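Ticket 3000-173
Subject: Front table phone – no dial tone, then crackling on the line
Opened by: Marisol Gallegos, office services
Assigned to: Isauro Ibarra, Skekska Telecom Support
Priority: Normal
Status: Resolved
Date opened: February 16, 2022

Original report (Marisol Gallegos)

The landline on the wooden table has no dial tone. I pick up the handset and hear nothing at all. If I press a key I hear nothing either. It was fine when I called the building desk first thing, and when I tried to call out again before lunch it was dead.

Extension is 113. The phone on the other side of the office, extension 176, works normally and I am using it for now, but it is a long walk from where visitors wait and calls to the front number are going to voicemail.

I have already unplugged the cord and plugged it back in. No change.

Please let me know if you need to come on site or if this can be done by phone.

Reply 1 (Isauro Ibarra)

Thanks, Marisol. Let's try a few things before I book a visit.

First, check the line from the outside. Call the front number from your cell and tell me if you hear ringing in your ear, a busy signal, or straight to voicemail. Also tell me if the phone on the table rings.

Second, swap the phones. Take the phone from 176, plug it into the wall jack used by 113, and listen for a tone. Then take the front phone and plug it in at 176. Use the same line cord that came with each phone, do not mix them yet.

Write down what happens with each one. Please don't change anything at the adapter box under the counter.

Reply 2 (Marisol Gallegos)

Called from my cell. I hear it ring four times and then voicemail picks up. The phone on the table does not ring.

Swapped the phones. The 176 phone works on the 113 jack. The front phone is dead on the 176 jack.

So I guess it is the phone? We could just buy another one, but Zyanya Cervantes would like to keep this model because she is used to where the keys are on this one, and she is the one who uses it most.

Reply 3 (Isauro Ibarra)

It is the phone or one of its cords, and the cords fail a lot more often than the phones do. There are two of them and people mix them up, so just to be clear:

Line cord: goes from the phone to the wall. The plug is the wider one.

Handset cord: goes from the phone to the handset. The plug is narrower. It will fit loosely in a line jack but it won't work there, and it can bend the contacts. If anyone has tried that, let me know.

Please take the line cord from the 176 phone and use it on the front phone. Plug into either jack. Listen for tone.

If you have tone, the front line cord is bad. If you still have nothing, put everything back and try the same swap with the handset cord.

Reply 4 (Marisol Gallegos)

With the line cord from 176, the front phone has a dial tone. I called my cell from it and could hear both ways. I put the old cord back on and it went dead again.

Looked at the old cord. The clip on one plug is broken off and the plug slides out if you tug it. I did not see this before because it was pushed all the way in when I checked.

We have a box of spare cords in the supply closet. Can I use one of those?

Reply 5 (Isauro Ibarra)

Yes, as long as it is a flat or round phone line cord with the same plug on both ends and it reaches without being stretched. Don't use a network cable even if it seems to go in. Throw the old one out so it doesn't go back in the box.

Leave it a day and tell me how it does. I'll keep the ticket open.

Reply 6 (Marisol Gallegos)

Replaced with a spare. Dial tone OK, incoming ring OK. Moved the 176 cord back to where it was and tested 176 too, also OK.

There is now a crackling sound during calls on 113. It was not there with the 176 cord. It comes and goes. Macario Beltrán was on a call with the Zavala office for a few minutes and they asked him twice to repeat himself. He says it was quiet when he kept still and got worse when he turned his chair.

Reply 7 (Isauro Ibarra)

If it changes when somebody moves, I would look at a loose contact before anything else. Do this in order and stop at the step where the noise changes:

1. Start a call to your cell. Put the cell down somewhere you can't hear it echo.
2. Hold the handset still and wiggle the line cord at the wall end.
3. Wiggle the line cord at the phone end.
4. Wiggle the handset cord at the phone end.
5. Wiggle the handset cord at the handset end.
6. Set the handset down on the table, leave the call open, and listen on the cell with nobody touching anything.

Which spare did you use? If it came out of a box of old cords there's no telling how long it was in there or why it was taken off the last phone.

Reply 8 (Marisol Gallegos)

Steps 2 and 3: no change at the wall. At the phone end, yes, loud crackle as soon as I touch it.
Steps 4 and 5: no change.
Step 6: quiet.

The spare came from the box, from the bottom, it had no label. There is another one in a sealed bag marked Fuvance. I can try that.

Reply 9 (Isauro Ibarra)

Try the sealed one. Before you plug it in, look into the jack on the phone with a flashlight. You should see small metal wires lying side by side and evenly spaced. If one is pushed down flat or crossed over its neighbor, don't force the plug, and let me know.

If they look fine but dull, plug and unplug the new cord ten times. That cleans the contacts enough for most desk phones. No sprays, no pins, no paper clips.

Reply 10 (Marisol Gallegos)

Wires look even. I did the ten times with the Fuvance cord. No crackle when I wiggle it now. Called my cell, called 176, called the front number from outside. All clear.

One more thing while you are on this. The phone keeps getting moved. It sits on the table with the flowers, and people slide it to one side when they need the space, and then it gets pulled back by the cord. I think that is how the clip broke. Is there something we can do that isn't screwing it to the table? It's oak-colored and nice looking, and Karla Sandoval does not want holes in it.

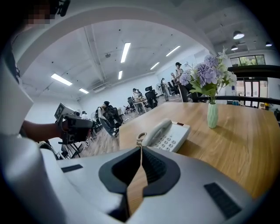 Reply 11 (Isauro Ibarra)

No need for screws. What I would do on a table like yours:

Put a thin rubber shelf liner under the phone, cut a little smaller than the base so it doesn't show. It will still lift off for cleaning.

Leave slack. The cord should lie in a relaxed loop before it goes down, so that if the phone moves a few inches the loop takes it up and the plug doesn't. A tight cord is what breaks clips.

Fix the cord once, below the tabletop, with a stick-on cable clip on the underside. If the cord gets caught by a foot or a chair, the clip takes the pull. Wipe the spot with a dry cloth first and let the adhesive sit overnight before you put the cord in.

Keep the vase back from the phone. Artificial flowers don't need watering, but if real ones ever go in there, water in the keypad is a repair I can't do remotely – or at all, most of the time.

Any brand of clip will do. We stock the Trorneo ones and can add a pack to your next delivery if you want.

Reply 12 (Marisol Gallegos)

Please add a pack. Liner is done, we had some left from the kitchen drawers. I have left a loop in the cord and will put the clip on when the pack gets here.

The voicemail greeting on 113 still says the old hours. Is that you or us?

Reply 13 (Isauro Ibarra)

That's on your side, but it is quick. From extension 113, press the message key, enter the mailbox code, then 4 for personal options and 1 for greeting. Record after the tone, press pound to stop, and press 1 to save. If you hang up without saving, the old greeting stays.

If the code doesn't work it may still be the one from October, when the boxes were reset. Zyanya should have that on the setup sheet.

Reply 14 (Marisol Gallegos)

It was the October code. New greeting is saved. I called in to check and it plays the right hours.

No crackle since the cord change. Macario made a long call this morning and moved around as much as he liked. OK to close.

Closing notes (Isauro Ibarra)

Fault 1: no dial tone on ext. 113. Cause: broken clip on line cord plug, poor contact. Fix: cord replaced.

Fault 2: crackling on calls. Cause: worn spare cord, possibly dull contacts in the phone's line jack. Fix: second replacement cord, contacts cleaned by repeated plugging. If the noise returns at the phone end, replace the phone and don't try a third cord.

Parts: one line cord from customer stock. One pack of Trorneo cable clips to go with next delivery.

Customer to discard both old cords. Customer confirmed the box of unlabeled spares will be sorted.

No site visit. No charge for support time under the current plan.

Ticket closed.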